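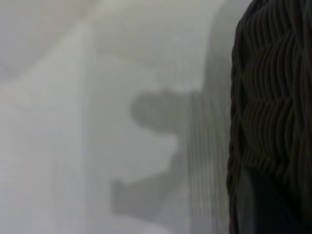
Two Baskets, One Very Full Pantry

December 12, 2018

I finally gave in and bought bread baskets for the Endollow supper – one dark brown, one a warm tan – and of course they'll soon fill up with rolls and napkins and somebody's car keys. My old ones went all the way back to our Motorham apartment and had lost most of their rims! I must have scrolled past some 600 baskets on the Serker site before I picked, and I'd do it again, I love this stuff.

Nested, tan inside dark. I was so hoping they'd stack, my pantry shelf is only 14 inches deep and the waffle iron already has half of it. And look at that twisted rim on the tan one – it's my favorite part.

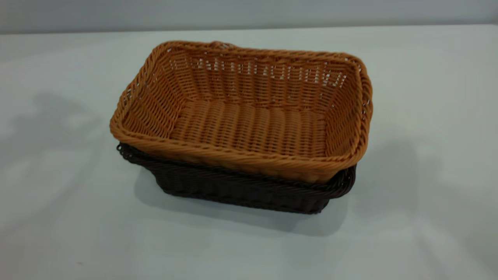
Jolene Pearce wrote in to ask whether crumbs get stuck in a weave like that, and says she lines hers with a dish towel and shakes it out over the sink. Good tip, Jolene, I'm stealing it.

Next up, the pair of them apart. I keep changing my mind about which color I like better (dark for the rye, tan for the biscuits, maybe?), so for now they're both staying out on the table.

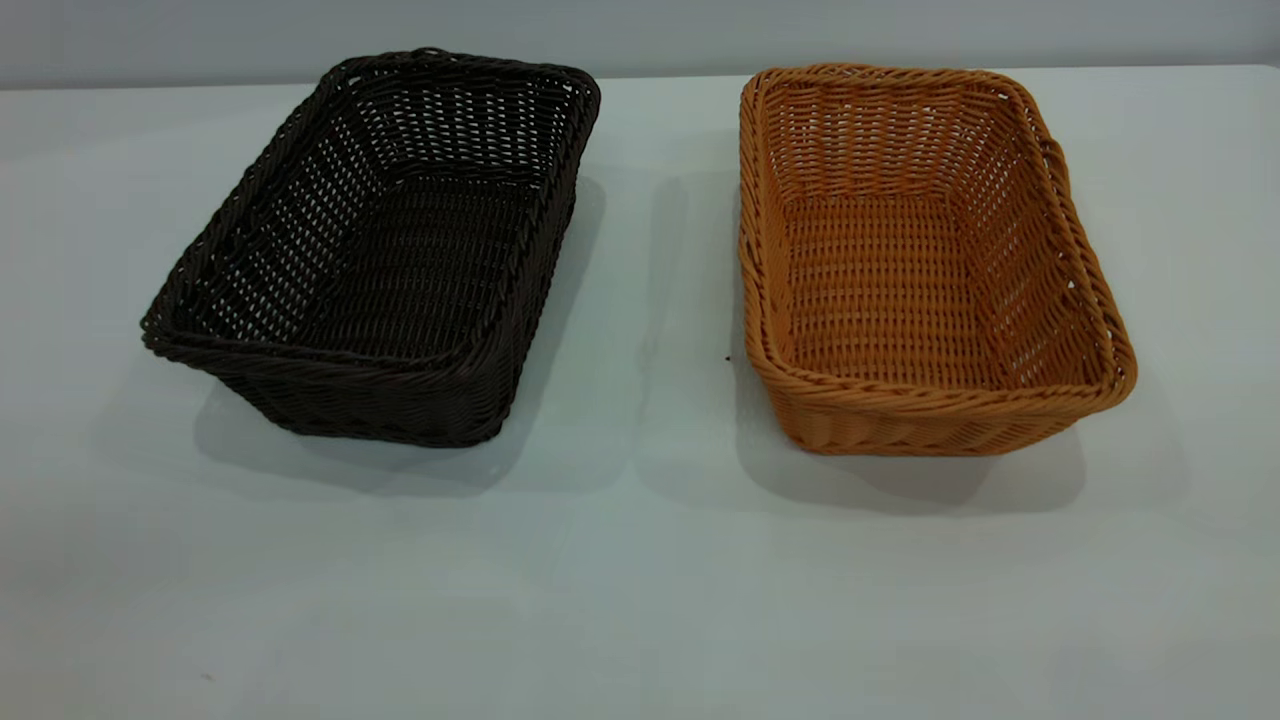

Side by side, dark brown and tan.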